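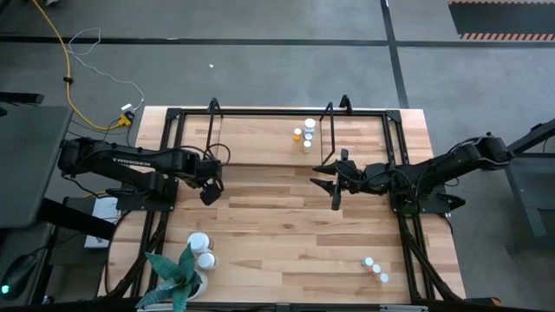

# Station 2 pre-session check, bottle and jar tasks

Kelport demo room, September. Fill in before the first remote-control run of the shift. Mark OK, FIX or N/A and write a comment for anything that isn't a plain OK.

## Table and frame

- [x] **Frame corners tight.** OK. All brackets checked with the hex key.
- [x] **Arm mounting plates.** OK on both sides. Left plate had one bolt a quarter turn loose, tightened.
- [x] **Uprights on the back rail.** OK, no wobble when pushed by hand.
- [ ] **Tabletop clean.** FIX. Sticky patch near the front rail, wipe before the bottles go back.

## Arms and cables

- [x] **Cables over the joints.** OK. Moved each arm through its full reach by hand with power off. Nothing pulls.
- [ ] **Cables outside the right rail.** FIX. They hang down the side of the table where a person walks. Tie them to the rail and leave enough slack for the shoulder.
- [x] **Grippers.** OK, both open and close fully. Right fingertips are starting to wear, order a spare pair from Dranine.
- [ ] **Floor cables at the back left.** FIX. The yellow cable and the thin white one both run to the adapter on the carpet. Put a cover over them or reroute behind the desk.
- [x] **Emergency stop.** OK. Pressed once per arm, both arms held position.

## Objects

- [x] **Bottles capped and in place.** OK. Group of four between the uprights, three more in a slanted line at lower right.
- [x] **White round containers.** OK, lids seated.
- [x] **Plant.** OK. Keep it at the front left, next to the containers. It is an obstacle in the Clakov task, so don't take it out to make the run easier.

## Operator

- [x] **Leader arms matched to the follower pose before enabling.** OK.
- [x] **Speed limit on.** OK, set to 200 mm/s for new operators.
- [x] **Second person at the stop button.** OK.
- [ ] **Log started.** FIX. The Sison recorder still had the old task name. Rename it before run 301 or the demonstrations get filed under the wrong task.

## Comments

The last shift left the right arm powered with the leader parked in a different pose. It jumped nearly 2 cm when enabled. Park both sides at home and power down before leaving the desk.

Four items open. No runs until the two cable items are closed.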